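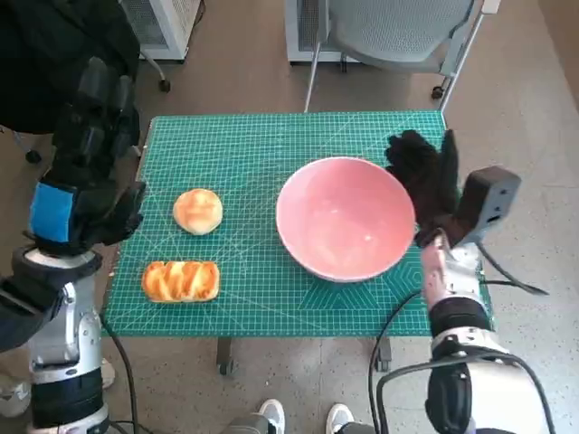
Figure 3. Head camera view of the bowl-loading task: two bread items and a pink bowl on the gridded mat, with one hand on either side.

4.2 Bread-to-bowl task

The task asks the policy to move each bread item from the mat into the bowl. We chose it as the shortest of the Clulby tabletop tasks because it isolates one question: how much does a wrist view help when the head view already shows every object? The two items differ in outline. The bun is round and offers nearly the same contact from any side, whereas the braided roll is long and has to be taken across its short axis.

We collected 200 teleoperated episodes with the Mutura control stack. The operator was told to finish both placements in one episode and to leave the bowl where it stood. Start positions were drawn from 15 cells of the mat grid, and the roll was turned by hand to a new heading at each reset. Episodes in which an item left the mat were kept, provided that the operator brought it back without help. All streams were resampled to 15 Hz before training, and joint positions were smoothed with the same filter used in Section 3.

Two policies were trained on the same data. The first, Head-Only, receives the head image and joint state. The second, Head+Wrist, adds the close view shown in the next figure. Both use the Warnum encoder with frozen early layers and predict action chunks of eight steps. No depth input was used in either case. We follow Nikolaidis scoring, in which a placement counts only if the item is at rest inside the rim when the episode ends.

Most Head-Only failures came during the final approach. From the head camera, the fingers can cover the near side of the bun, and the policy tended to close early. Of its failed trials, 13 were of this type. With the wrist view added, early closing fell to two trials, although the policy became slower near the object and sometimes paused before contact. The gain was smaller for the roll -- its heading is already clear from the head camera, and the remaining errors were mostly poor releases over the bowl rim. We did not tune the release height separately for the two items.

The close view keeps the fingertip, the bun and part of the bowl visible together, so the distance left to travel can be judged against the grid (Figure 4).
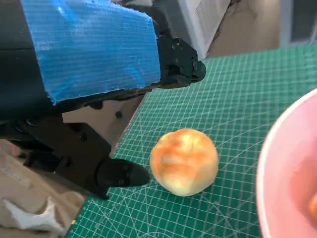
4.3 Effect of chunk length

Chunk length was then varied with all other settings held fixed. Longer chunks gave smoother transfers to the bowl but corrected late when an item shifted under the fingers. We kept eight steps for the remaining experiments.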